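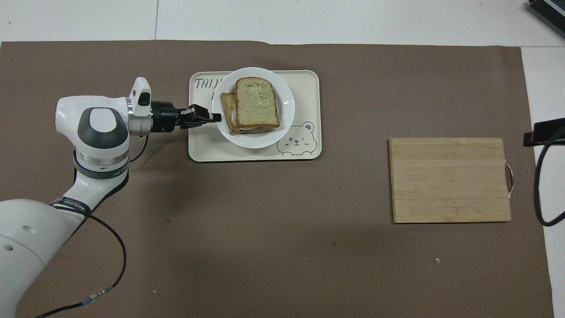

Press release – 18 December 2020

Lilmont sandwich lunches go weekly from February

I've been making sandwiches for other people for most of my working life, and I'm very happy to say that from February my lunch table at Lilmont will be open every week instead of once a month. Same room, same soup, more bread!

For anyone who hasn't come across us yet, I'm Edith Lozano and I run Huanca, a small lunch kitchen on the ground floor of the Lilmont building in Zollunitz. We do sandwiches on a plate, with a proper tray underneath so you can carry the whole lot to your seat without dropping your crusts on the stairs (it has been known). You pick your bread, you pick what goes in it, and you sit down with whoever happens to be there.

We served 431 lunches this year, which is a lot for a kitchen with one decent bread knife. The egg and cress went first nearly every time. The beetroot one I was so proud of did less well, but it has a few loyal fans and it's staying on the menu – sorry to everyone else.

The weekly lunches will have 41 places at each sitting, and there'll be two sittings, the first at noon and the second at a quarter past one. A sandwich, a cup of soup and a piece of fruit comes as one price, and children's plates are half that. If you can't manage wheat or dairy, tell me when you book and I'll make yours first, on a clean board, before the rest of the bread comes out.

Bread will be coming from Dreltitport, the bakery across the road, who have kindly agreed to bake a softer white loaf for us as well as the seeded one. I asked for it after reading through the cards people left in the box by the door. There were 238 of them and an awful lot said the crust was too much for their teeth! I do read them all, so please keep writing.

I'm also after trays and plates. Ours have been through plenty and with weekly lunches we'll be needing more of both. Plain plates with a wide rim are lovely as they're easy to hold, and I'm not fussy about trays so long as they have a bit of a lip. You can drop them at the Lilmont front desk any weekday morning, marked for Huanca.

Booking opens in the new year at the front desk or by leaving a note in the box. If you write for a local paper or newsletter and would like to come and try a lunch, just ask for me in the kitchen – I'm usually there from eight, buttering.

Contact: Edith Lozano, Huanca, Lilmont, Zollunitz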